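3.2 Work surface and grid

The course project was run by student teams in the Wirnholm robotics class. Each team wrote its own pick-and-place program for the Tinon arm and tested it on a shared table. In August we marked the table with a grid of blue painter's tape so that all teams could name a target cell in the same way. The cells were not measured to a fixed size. Students were asked to read the cell corners from the wrist camera and compute the target from those, which was the main exercise of the unit.

Tape was chosen over printed sheets, as in the earlier Juton course, so the layout could be changed between units. It does wear. Figure 2 shows torn and lifted pieces on the vertical strips, and a short gap in the right one below the lower horizontal strip. Programs that looked for unbroken lines had to be changed to fit a line through the pieces that remained. We left the damaged tape in place for the rest of the unit.

A run was limited to 90 seconds. The 11 teams logged 3732 runs in total, and every run began with the gripper open. Scoring is described in Section 3.3.
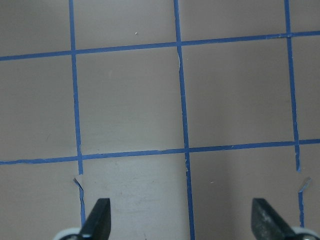 Last modified: 2021-09-18
Figure 2. Taped grid seen from the wrist camera, with the gripper fingers open at the bottom.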